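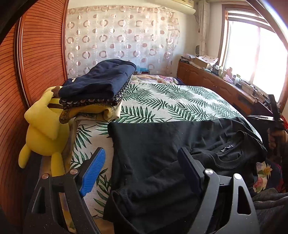 Black tee laid flat on the palm-leaf bedspread, folded pile off to the side.

Folding and Putting Away: Your Questions

Last updated August 8, 2019

I get a lot of the same questions through the Nikgate contact form, so I've put my answers in one spot. I'm no professional organiser, I just do a heap of washing and have strong feelings about T-shirts!

Why do you fold on the bed?
It's the biggest flat thing I've got. The dining table is always covered in something, and the ironing board is too skinny for anything wider than a tea towel. The bed is also a decent height for my back. And if I start folding there, I have to finish before I can go to sleep (this works on me about nine nights out of ten).

Face up or face down for a T-shirt?
Lots of people swear by face down. I go face up, because I like to see the collar and get it sitting straight before I do anything else. Smooth from the neck towards the hem with flat hands, pull the sleeves out so they aren't bunched underneath, then fold the sides in and bring the bottom up. If it's a tee with a big print on the front, flip it over first so the print ends up on the outside.

Mine always come out different widths. Help?
Use a guide! A magazine is perfect. Pop it just under the collar, fold both sides over it, slide it out, then fold up from the hem. After a couple of weeks you won't need it.

What order do you stack in?
Heavy stuff at the bottom, tees and light things on top. I used to sort by colour too, but then I'd pull out one navy shirt and the whole rainbow went sideways. These days dark, mustard and spotty all live together and we get along fine.

How high can a pile go?
Until it leans. On a mattress that's sooner than you'd think, so I make two short piles if it's a big wash. Carry them to the wardrobe with one hand flat underneath and your chin on top, like a normal person.

Do I have to iron first?
Not for tees, in my house. Give them a good hard shake before they go on the line and hang them by the hem. Collared shirts are another story and I've been avoiding writing that page since November.

What about quilts?
I leave mine for last. Fold it in thirds lengthways, then roll from one end. If it's going away for summer, make sure it's properly dry first, and I mean a full day in the sun. Some days mine just gets shoved up near the pillows and I call it done.

The top of my cabinet collects everything. Any tips?
You're asking the wrong person, haha. Boxes, papers, cables, it all lands there. The only thing that's helped is doing the clothes first and giving the cabinet ten minutes straight after, while I'm still in the mood.

Can I share your folding sheet?
Yes please! The printable one has been downloaded 1,125 times now, which blows my mind. Just leave the Nikgate name at the bottom.

Will you do fitted sheets?
I've had 53 requests for this. I'm practising.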